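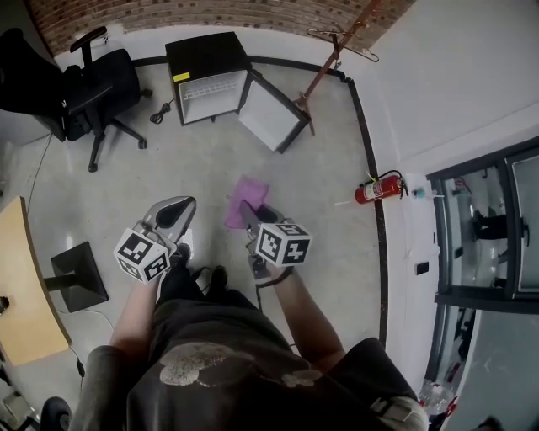
Cleaning the Studio Mini-Fridge: Your Questions

Shared Kitchenettes and Studios, Stinbridge Building
Kept up by Damilola Yusuf. Last tidied in April.

Which fridge are we talking about?

The small black one with the white inside, in the ground-floor studio, near the coat rack. The big fridge in the upstairs kitchen has its own page, its own rota and, by now, its own weather system. Please don't mix up the two rotas. Last winter the same fridge got cleaned twice and the other one was left to find its own way in life.

How often does it get wiped out?

Every 2 weeks for a wipe, and a proper defrost whenever the ice at the back gets thicker than a pencil. If you can't see the back wall for ice, you're past the pencil stage and should clear your afternoon.

I'm on the rota. What do I do?

Empty it first. Whatever has a name and a date from this week goes in the cooler bag on the hook by the sink upstairs. Whatever has no name goes in the trash, including the nice cheese. Then unplug the fridge, open the door all the way, slide out the wire shelf and wash it in the sink with dish soap. Wipe the walls from the top down, then the door, then the folds of the rubber seal, where the crumbs go to retire. Dry it, put the shelf back, plug it in.

The whole thing takes about as long as an episode of something, if you don't stop to read the labels.

Do I have to unplug it?

Yes. The cord is short and likes to coil itself up on the floor, so push it back against the wall before you start walking around with a wet cloth. Plug it in again at the end. We have had one gentleman who did a beautiful job in every respect but that one, and the yogurt has not been forgotten.

What do I clean it with?

A soft cloth and warm water with a teaspoon of baking soda. Skip the bleach. Skip the scouring pads too, as the white lining scratches if you look at it sternly. We bought a bottle of Bumadex once on somebody's recommendation, and the fridge smelled like a swimming pool until June. The rest of the bottle is under the sink upstairs if you have a use for it, or a swimming pool.

Which cloth is which?

Pink and purple cloths are for the fridge. Blue is for tables. Gray is for floors and stays on floors for the rest of its career. If you come across a fridge cloth on the studio floor, it goes straight in the wash bag and you take a fresh one from the drawer. Rinsing it under the tap and hoping is not a cleaning method.

How should I fold a clean cloth?

In half, then in half again. That gives you several clean faces to work through before you need to rinse. A cloth wadded into a ball has one clean side and a lot of secrets. Yakubu Anozie has asked me to add that the ball works fine for getting into the corners, and I have now added it.
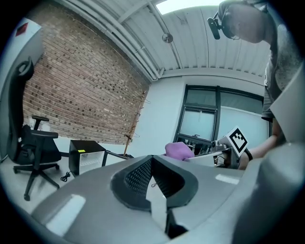
Purple cloth, in the ball style. See Yakubu's amendment.

Do I need to move the furniture?

Only the office chairs, which drift toward whatever you're trying to reach. Roll them back toward the brick wall and leave the desk alone. The coat rack can stay where it is. It isn't a great place for wet coats if the fridge door has to swing open, so hang yours upstairs on cleaning day.

Where do the puddles go?

On a defrost day, onto the old towels, assuming you put them down first. The concrete shows every drip and then, in fairness, dries without holding a grudge. Mop toward the middle of the room and keep water well away from the outlet on the wall. Nothing gets parked in front of the fire extinguisher, and that includes the mop bucket, "just for a second."

Can I speed up the defrost with a hair dryer?

No. Nor with a heat gun, a kettle balanced on the shelf, or a butter knife. A bowl of hot water inside with the door pulled to is fine, and you can swap it for a fresh one when it cools. The last person to go in with a knife was trying to save half an hour. A replacement fridge was priced at 151 dollars, and we could have had lunch for that.

The door won't stay shut. Is it broken?

Check the seal for grit. Then check whether the wire shelf has gone in crooked, because it will go in crooked quite happily and then stop the door a finger's width short. If both are fine, look for a tall bottle. It's usually a tall bottle.

How long can I leave my food in there?

Three days for leftovers, a week for sealed things. Write your name and the date on a piece of tape. "Mine" is not a name. Drinks can stay longer, but this is a small fridge and can't hold 24 cans of anything, as the Okafor team established with great thoroughness before their summer party.

Can I peel the labels and stickers off while I'm cleaning?

Please leave them on. Wipe around them. Some people get very upset.

Who pays for the supplies?

They come out of the kitchenette fund, which holds some 3,000 dollars and is mostly spent on coffee. Soap, baking soda and cloths are ordered from Gustari when the drawer gets low. If you open the last pack, write it on the sheet. Telling me in the stairwell doesn't count, as I will have forgotten by the landing.

It still smells.

Take the shelf out again and look at the runners it rests on. Something has spilled there and gone sticky. After that, leave an open box of baking soda inside overnight. If it smells in the morning too, pull the fridge forward a little and look behind it. Bring gloves.

I can't do my turn. What happens?

Swap with someone and change both names on the sheet taped inside the supply drawer. Do it before your turn comes up, please. A swap arranged afterward is known as an excuse.

Can we just get a bigger fridge?

This comes up every spring. The bigger fridge would need to go where the coat rack is, the coat rack would need to go where the desk is, and the desk is heavier than it looks. The question stays open. So does the fridge door, from time to time, so give it a push as you go by.

Something not covered? Leave a note in the supply drawer, or catch me before 10 in the morning, when I'm still agreeable.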